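Print this story | E-mail this story

Seven Hundred and Forty-Three

By Yutong Fan

"Again!" said Manon, and she was grinning, which after 551 tries at the same computer was saying something.

Cevell took hold of the leader handles. Whatever her hands did, the arms on the bench did too, a blink later. She had been a piano teacher until October, and she still sat like one, straight back, loose wrists. Lift the processor out of its pocket in the tray. Carry it over. Lower it until the corners agreed with the socket. Let go gently, gently!

"Good one?" she asked.

"Lovely one. You wobbled at the end and fixed it. Mistar learns more from the fixing."

Mistar was the program, and it had no hands of its own yet, only everybody's. It had Manon's, quick and a little rough. It had old Yimyam's, who hummed while he worked and took 56 seconds over a thing she did in 40. By the end of the week it would have 743 examples to chew on, good and clumsy together, and then they would let go of the handles and see.

Cevell loved this part more than she had expected to. Every run was the same and none of them were! The chip tilted a hair to the left, or the tray had been nudged, and her fingers had to think of something new.

"Do you suppose it will play like me?" she said.

"Like all of us at once," said Manon. "Imagine the racket."

She put the processor back in the tray, checked that the lever was up and reached for the record key.

"Five fifty-two," she said. "Whenever you're ready."

Print | E-mail
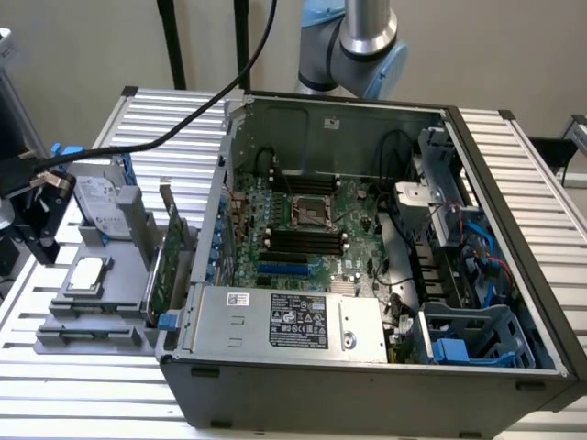 The bench before a run, with the processor in the tray and the socket empty.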